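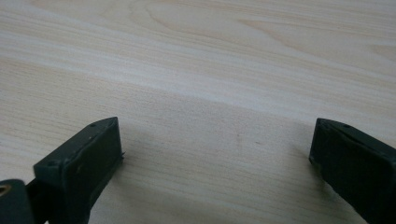

Gripper open over the table.

Thread on how we collect demos for Ikau, our tabletop model. A few people asked what the days look like, so I'll go through it.

1/ We record with a gripper you hold in your hand. The camera is on the tool, so what gets saved is close to what the arm will see later. You move the tool, do the task, put the tool back where you started, stop the recording. One pass is one example.

2/ The current task is small: pick up one item, set it down a hand's width to the left, let go, back away. We want 900 good examples of it before the next training run.

3/ Each take starts with the fingers open and low over the wood. We wait one breath there before moving. The old takes began with the hand already moving and the model learned to rush in.

4/ Same thing at the end. Open, lift, hold still, stop. If you cut the recording the second the item is down, the model never sees what "done" looks like. We lost 117 takes from December to that. They're in a folder called "short ends" and I don't think we'll use them.

5/ We also keep takes with no item at all. Bare table, open fingers, nothing to grab. The right move is to stay put. An early version of Ikau would close on a patch of wood grain, so these went into the set on purpose. 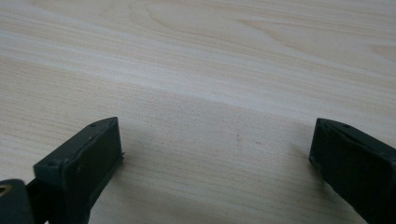

Ustero Manipulation Group, Data Collection Team

6/ Still on the bare table takes. The wood has grain lines, a bright streak of reflected light and a couple of tiny marks between the fingers. I like having all of that in there. A plain gray mat would be easier to learn on and then the model would fall over on a real desk.

7/ We don't wipe every speck off between takes either. Crumbs and tape, yes. Small marks stay.

8/ Labels. Each take gets one of 3: good, usable, toss. "Usable" means the task got done with an extra wobble or a second try at the grasp. We keep second tries. The arm is going to miss sometimes and it needs to have seen a person miss and fix it.

9/ Sessions run 6 blocks with a break after each. By the last block the wrist is tired and the paths get lazy, and you can see it when you plot them. Two of us trade off now and the plots look better.

10/ Sorting is done in Bolutent. It plays takes side by side and lets you tag from the keyboard. Still no undo on bulk tagging. I have asked for it. Save often.

11/ Somebody asked if we script the motion. No. We give a start and an end and people take whatever path they want. The one rule is no dragging the fingers across the table.

12/ Somebody else asked about lighting. Overhead lights on, blinds however they happen to be. We write down the time of day so we can check later if mornings are overrepresented. Right now they are.

13/ Next up is Marti, same gripper, two items on the table and a spoken instruction for which one to move. That needs a new label sheet, and I haven't finished it. Will post it here when it's ready to share.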